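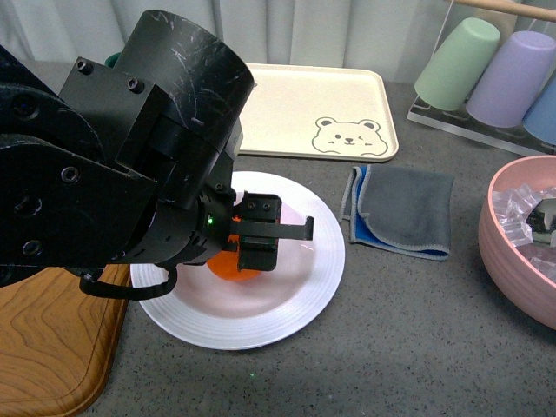 Stillport FM is bringing back its late-night soul and hip hop show in August, and I could not be happier! If you grew up around here you'll remember the old one, two hours of slow jams and local rap that I used to tape off the kitchen radio. I listened to the announcement this morning standing at a speckled gray counter a lot like the one my mom had, and I swear I was 14 again. The new show is called Plurkdale After Dark, and Sumeya Mekonnen is hosting. 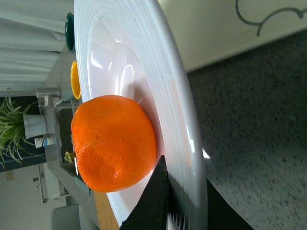
She told me she has 472 tracks sent in by local artists already, which blew my mind a little (where have you all been hiding?). The plan is to play at least one unsigned act every hour, with a live set from the Banunik every other week. First up is Teshome, the duo whose tape I've been pushing on my friends all winter.

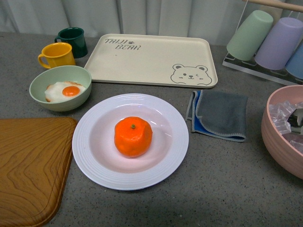
Ylva Kvam wrote in to say she's glad but wary, as the last show got bumped for talk radio the minute the ratings dipped, and she'd like the station to promise it a full year. Fair point. I asked, and the station says the slot is safe through the end of its first season, but they wouldn't tell me how long a season is.
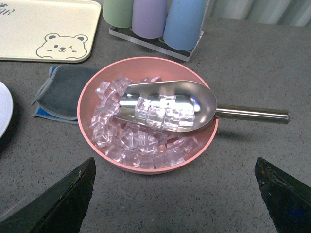 Anyway, submissions are still open, and they want clean edits only, please, with your contact info in the file name. Vlastimil Malý is sorting through everything that comes in, so be nice to him and don't send the same song five times. I'll post the start time as soon as I get it.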